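Soft Seats and the Loose Pillow: Placing, Pressing and Lifting in a Shared Room
7/8/02
By the Jadthorpe Furnishings Study Group

4. The pillow on the round seat

We came to the question of the loose pillow rather slowly, having spent most of February on upholstery that stays put. A loose pillow belongs to a chair only as long as people keep putting it back, and in the Jadthorpe rooms they put it back in ways we had not thought to write down. Our diary sheets, 105 of them by the close of the study, had a box for "pillow on seat" and a box for "pillow elsewhere," and we were soon sorry we had not left more space.

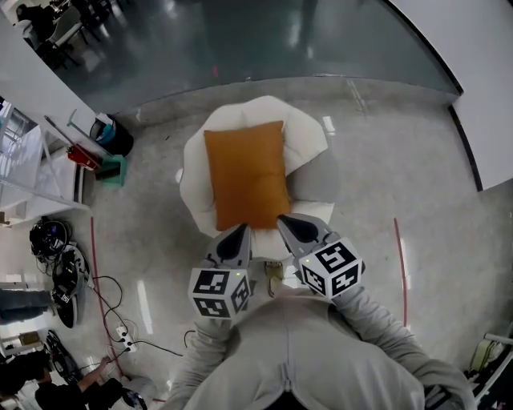

Low seats with a soft rim ask something different of a pillow than a sofa does. On a sofa there is a straight back to lean it on, and most people do this without a thought. A round seat such as the white one at Jadthorpe has a rim of cushioned lobes, and an orange pillow laid lengthwise within it comes to rest a little off center, with the rim curving around it. We coded this as "lying," and it was by far the easiest position to agree on - the two coders differed on it only twice.

The handling was harder to code. We had borrowed the Helmy scale, which was drawn up for bed linen and which assumes that a person takes hold of a thing at its corners. With a small, well-filled pillow the lower edge is often the part that matters, and so we added a grade for pressure at the edge and another for a pinch from both sides.

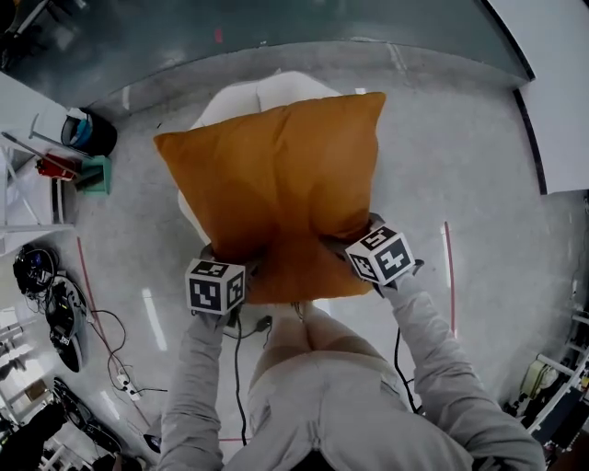 Figure 4. Pillow held up in front of the white chair, lower edge pinched inward.

Readers who know the Avo report will remember that it treats wrinkling of the cover as a sign of wear. We would be a little gentler than that. A cover may wrinkle simply from being held, and we asked our coders to leave the wear box blank whenever the pillow was in somebody's grasp. The Cliten covers, which we took up in section 3, were coded under the same rule.

There remains the matter of which way the pillow points. We recorded its long side against the position of the person nearest to it, a measure we grew quite fond of, although it did make the sheets longer to fill in.
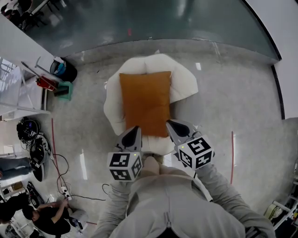 Figure 5. Orange pillow on the white pouf, long side running away from the person.

Comments (3)

upholstery_fan: Lovely to see anybody take pillows seriously! Will the diary sheets be shared?

R.: I still think "lying" and "leaning" need a grade in between. Ours slump.

marlowe22: Figure 5 is the same arrangement I have at home, only mine is a green pillow. Enjoyed this section very much - is section 5 up yet?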